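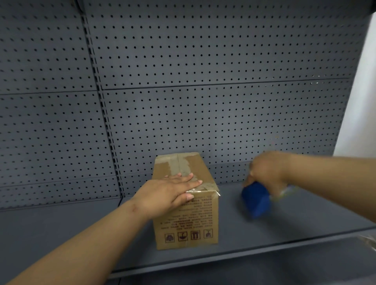

Ask Berhanu Wako how many ways there are to put something on a shelf and he starts to laugh, then he starts to count. You can slide it in from the side. You can drop it from a little too high, which everyone does by the end of an afternoon. You can steady one thing with your left hand while your right is busy with another, and that one, he says, is the gold.

Wako runs the recording floor at Prirkeo, a small outfit that gathers examples of ordinary shop work so that a learning system called Sidus can have a go at it. I'd pictured something sleek. What I found was a stockroom with grey shelving, pegboard backs, cardboard boxes and a kettle, and I loved it within five minutes.

The idea is simple enough to explain over tea. A person wears a camera on their head and does a job with their own two hands: a taped-up carton goes here, a little blue pot goes there, then they're swapped, turned round, taken off and put back. Each go is an episode. A decent shift gives 60 of them, and the shelf-stocking set needs 400 before anyone trains anything on it. When I visited in March they had 87, and Wako was as pleased as if he'd grown them himself.

"People apologise when they fumble," he told me. "I say, please, fumble! Then fix it. I want to see you fix it."

So the fumbles stay in. So do the pauses, and the moment when a hand rests on top of a box for no reason its owner can name. Early on, the team asked everyone to work slowly and neatly, and Sidus learned to be slow and neat and quite hopeless with anything that sat slightly crooked. Now the only firm rules are to keep your hands in view and not to talk yourself through it (you move differently when you do, apparently -- I tried it, and you really do).

Then they let me have a turn. The camera is lighter than it looks and you forget it almost at once. What you don't forget is your hands. I have been putting things on shelves all my life and had never noticed that I let go with my little finger first, or that I give a box a pat once it's down. My third episode was thrown out because I'd leaned in so far that my wrists left the picture. The fourth was kept, and I was absurdly proud.

Next they move on to the lower shelves, where everybody has to crouch and the camera sees mostly knees. Wako has been trying out a tilted mount, and he had me squatting by the bottom shelf to test it before I'd even found my coat.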